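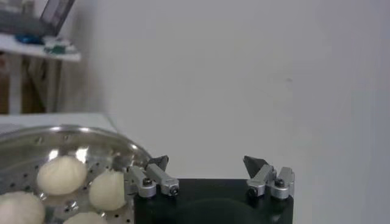
4.2 Comparing the two grippers on soft food

We were most curious about the dumplings. Rigid items such as jar lids and measuring cups had shown almost no difference between the two grippers, and we wanted a task where a small error in closing width would leave a mark on the object. Steamed dumplings do that very well! The dough tears at the gathered top if it is squeezed from too high, and the base sticks to perforated steel if the lift is too slow.

Figure 3. Wrist camera view in the dumpling task. The linkage gripper is open beside the steamer tray, with both fingertips in view.

Both grippers were mounted on the same arm and driven by the same controller, so that only the hand changed between conditions. The first, which we call the Tulura hand, has two fingers on pivoting metal links with angled dark tips. The second, the Kristiansen hand, slides two flat pads along a straight rail. We ran 152 trials with each hand. A trial counted as a success if the dumpling was lifted clear of the tray, carried to a plate and released with no visible tear.

The Tulura hand succeeded in 143 of its 152 trials, and we were delighted with how little tuning this took. Its tips swing slightly as they close, which complicates the width calculation, but the swing also lets them slip into the narrow gaps between neighboring dumplings. The Kristiansen hand gave a cleaner relation between motor position and opening, yet its pads often touched the next dumpling before they reached the right depth. Most of its failures came from crowded trays. With a single dumpling on the tray, the two hands were very hard to tell apart.

The camera position mattered more than we had planned for. At the wrist, it keeps both fingertips in the image up to the moment of contact, and the policy appears to use the gap between them as a cue. When we moved the camera to a fixed stand, the arm still found the tray — but it closed early on many approaches. Glare from the polished rim was a problem in both positions. We retrained with brightness changes added to all 1,348 demonstrations from the Warnonow set, and the early closing from the wrist view went away almost completely.

Controller settings were kept simple. Closing force was capped at one value for all trials, and the lift used a short, quick first motion followed by a slower rise. We also tried a softer cap with the Tulura hand; it reduced denting but let the heavier dumplings rotate during transport. Section 4.3 returns to this trade-off with the Kurosdale force controller, where the cap is adjusted during the lift.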